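I only heard about the Jurkska open day because my neighbor had a flyer stuck to her fridge, and I'm so glad I read it while waiting for my coffee. The lab is out past the old rail yard in Cusbridge, a 20-minute bus ride and then a walk along a road with no sidewalk (wear real shoes!).

They let us in through the loading door in groups, and I got sticker 51. First stop was the Fustari hall, where they test wheels and motors. One motor had been spinning since October and it hummed so loud I felt it in my teeth. The guide said they go through 300 bearings a year. I wanted to ask what a used bearing looks like, but the kid in front of me had questions about lasers — so many questions about lasers.

After that came the Tse room, the part I'd come for, where the two-armed robots practice kitchen chores.

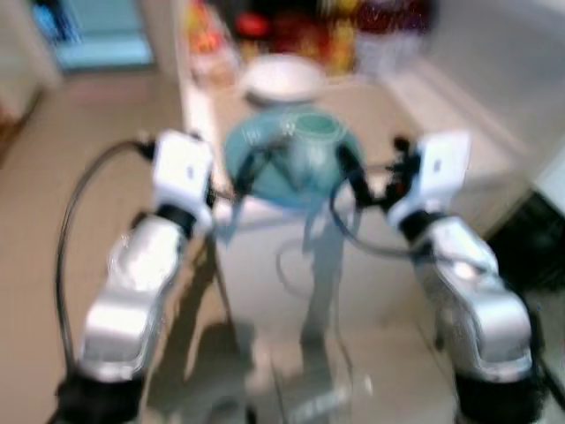
I do dishes every night of my life, so I had opinions going in. I figured a robot would grab things one-handed, the way I do when I'm in a hurry. The one I watched had a gripper on each side of a teal bowl, pressing right at the rim, and it held the thing up over the floor like my grandmother carrying soup. I'd have worried about the cables looping off those arms, but then I catch my sleeve on every drawer handle. We got ten minutes in there and I could have stayed an hour. Lunch was a hot dog from the truck outside, and the bus back was late.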